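Local History Project, Unit 2 report
Levente Fodor
Partner: Ferenc Boros (maps and the bit on tolls)

The Pearce Street Bridge and why the road bends

Our question was why Pearce Street goes straight up from the river and then kinks left at the top before it meets the Bener Road. Everybody who drives it complains. We figured it was a property line thing. Partly right.

Background

The first crossing was a timber trestle put up by a mill owner called Pikov, who wanted his carts over the creek without going down to the ford. No approach road to speak of, just a track. Spring flood took out the middle span. He rebuilt on the same piers and it went again, so the township took it over and moved the crossing upstream to where the banks are higher. Hence the bend. The old track lined up with the trestle and the new bridge didn't.
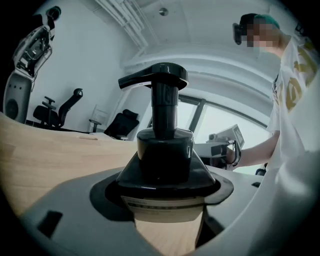
The township also wanted to cut through the rise on the Bener side to ease the grade for horses. Council minutes say the digging stopped after 4 months because the clay kept slumping into the cut. They'd paid out 1,400 dollars by then, which was most of the roads budget. Rest of the cutting was never done, the road went around the rise instead. That's the second part of the kink, and it is the part you notice in a car.

Tolls (Ferenc)

There was a toll house on the west bank. Carts paid, people on foot didn't. Farmers got around it by using the old ford in dry weather and the collector complained in writing, more then once. His letters are in the Pelideck collection at the library, handwriting is terrible. Tolls ended when the county took over the road. The toll house became a feed store, later pulled down for the widening. We looked for foundations and found a line of cut stone in the grass, could be that, could be a garden wall.
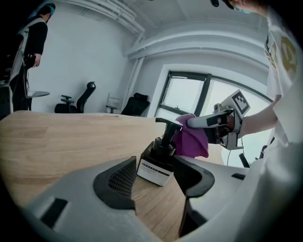 Sources and problems

Council minutes on microfilm, two reels, second one badly faded. Pelideck letters. Two survey maps, at a scale of 100 feet to the inch, from before and after the new bridge. The maps don't agree on where the creek is. Ferenc thinks the earlier surveyor just copied an older sheet. I think the creek moved. Didn't get to settle it.

Still to do: labelled overlay of the two maps, find out who owned the land on top of the rise, check the date on the toll house demolition. Library is holding the reels for us untill April.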